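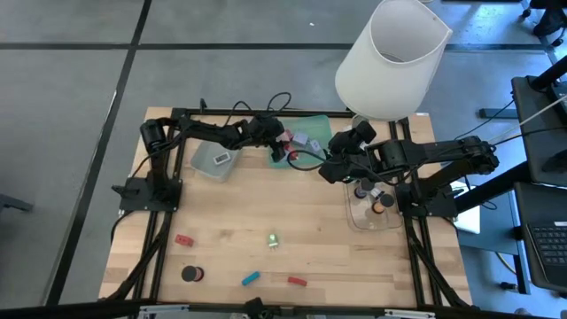

*A pair of robot arms at the sorting table in the Cutitz workshop on Maes Street, with a pink block in the green tray beside the left gripper.*

# Pinham shop teaches its robot arms to tidy up, one patient lesson at a time

PINHAM — If you have ever tried to teach a small child to put the blocks back in the bin, you already have a pretty fair idea of how the days go at Cutitz, the little automation company that moved into the old print shop on Maes Street and has been spending most of this spring showing a pair of robot arms how to clear a table.

The company said this week that it has now recorded 1,920 lessons, every one of them led by a person, and that it hopes to have enough by the end of April to let the arms try the whole chore on their own in front of visitors.

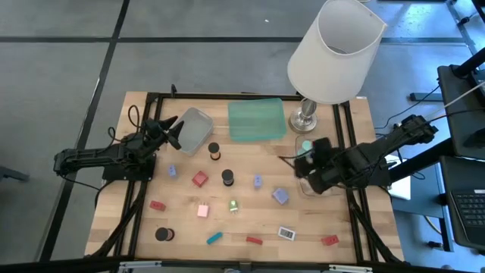
**By the Pinham newsroom** | Business & Work

The chore itself is one that anybody with a kitchen drawer will understand. Small things are spread out over a wooden table, and the arms are supposed to pick them up and put them in the containers at the back. There are red blocks and blue ones, cylinders with dark tops, and a few odd little pieces that don't look like they belong to any set at all (every household has those, and it was comforting to see them here too). A person does the job first, through the arms, and the computer keeps a record of every bend and squeeze along the way.

There are two ways to give a lesson, and the staff at Cutitz will happily talk your ear off about which is better. In the first, the person takes hold of the arm and walks it through the motion, a bit like guiding somebody's hand around a pencil. In the second, the person sits off to the side with a set of hand controls and steers from there, and the arms on the table follow along. The shop started out with the hand-over-hand way and still uses it for anything fussy, but most of the lessons these days are given by remote control, partly to keep people's sleeves out of the camera's view.

That second way takes some getting used to. New teachers tend to reach too far and too fast, the company said, and for the first morning or so a good many things get knocked over. Then something settles down in the shoulders and they start moving slowly, and the lessons get a lot better. The best teacher in the building so far is someone who was hired to do the books and came over one lunch hour to see what all the clicking was. (The company asked us not to print names, on the grounds that there is already quite enough teasing going on.)

The software that sits in the middle of all this is called Gosonance, and Cutitz wrote it in house. It matches up what the cameras saw with what the arms were doing at that same moment, and files the two together as a single lesson. After that, it looks for the habits that good lessons have in common. A lesson where the teacher changes their mind halfway, say by heading for a red block and then going after a cylinder, isn't thrown out. It gets marked and set aside, and the company has found that a few of those mixed in with the clean ones do the arms some good when things go wrong later.

And things do go wrong! Round pieces are the great trial of the place. A block will mostly stay where you leave it, but a cylinder has plans of its own, and the arms have been slow to learn that you can't come at one from the side and expect it to wait for you. The staff have taken to moving the pieces around between lessons, turning this one and nudging that one, so that the arms don't simply learn one arrangement by heart. The bins get moved as well, and turned a little crooked now and then, the way they would be in any real workplace by the middle of the afternoon.

Working with both arms is another matter again. One person can steer the pair, a hand for each, and for simple pickups that goes nicely enough. Handing a piece from one arm to the other is much harder, and the company was frank that only its more practiced teachers are trying it for now. Visitors who were given a turn at the controls during a neighborhood open evening were kept to one arm apiece, and there was still a fair amount of laughing.

As for what it is all meant to lead to, Cutitz has its eye on small shops, the kind that get returned parts back in mixed boxes and have to pay somebody to stand there and sort them. The company said it isn't promising anything yet. A machine that does well with blocks on a table in Pinham may not know what to make of a box of door hinges, and the plan is for a customer's own workers to give the lessons themselves, on their own parts, in their own building. Learning how long that takes is a large part of why the company keeps bringing in people who have never touched a robot before.

The target for this round of lessons is nearly 2,153, an oddly exact number that comes out of a planning sheet nobody at the shop seems eager to defend. Once they get there, the arms will be left to work with no one at the controls, and the results will be compared against the recordings of people doing the same job.

Cutitz is still looking for residents who would like to come in and teach. Sessions last 3 hours with a break in the middle, no experience is needed, and the company provides coffee and a small payment for your time. Left-handers are especially welcome, as the shop has been short of them from the start. Teachers should wear closed shoes and leave bracelets at home, and anyone with long sleeves will be asked to roll them up.

The front door on Maes Street sticks in damp weather, so give it a good push. Sign-up sheets are on the counter just inside, and the shop is open until 6 p.m.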